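Cirano project, fault update
May 16, 2019
Prepared by Merja Riihimäki for Elvira Quispe

What we found

The arms crossed paths over the table 4 times in testing, and on one run the wrists touched. The emergency stop cut in as it should, and we're thrilled with how fast it did.
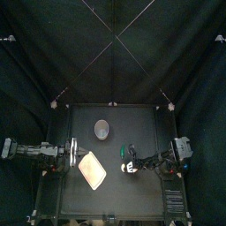
Lauri traced the fault to a stale position message, delayed 900 ms on the left arm's line. He has a patch in already, and it's held for 27 runs!

Raili has also started checking the grippers for wear before each session.

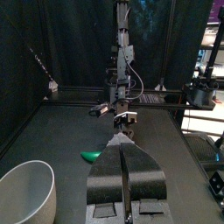 Next steps

Pirjo will set a wider keep-out zone between the arms. We'd love to have full speed back by July.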